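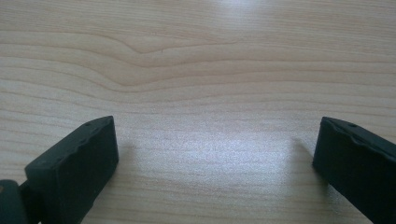

How often should a wooden worktop be oiled?

Twice a year is enough for most rooms. Worktops beside a sink or stove are oiled every three months.

## 4. Care of Wooden Surfaces

This section applies to all wooden tables and worktops supplied under the Kedness range. Surfaces with a painted finish are covered in Section 5.

### 4.1 Routine cleaning

1. Remove all items from the surface.
2. Wipe along the grain with a soft, damp cloth.
3. Dry at once with a second cloth. Do not leave the surface to air-dry.
4. Check the joints and the underside of the front edge for trapped water.

**Caution:** Do not use bleach, scouring powder or steel wool. Damage caused by these products is not covered by the warranty.

### 4.2 Oiling

1. Clean the surface as described in 4.1 and leave it overnight.
2. Sand any raised grain lightly with 217-4 pads (order code, supplied in the Wekard care kit).
3. Remove all dust.
4. Apply a thin coat of oil along the grain. Wait about 2 hours.
5. Wipe off all oil remaining on the surface and allow it to cure until the following day.

**Note:** Color varies from board to board and will deepen with each coat – this is normal and does not indicate uneven application.

**Caution:** Cloths soaked in oil can ignite on their own. Lay them flat outdoors to dry before disposal.

### 4.3 Records

Enter the month of each treatment on the care card, for example "May," together with the initials of the person responsible. Requests for replacement cards should be addressed to Meenakshi Suvarna, Product Support.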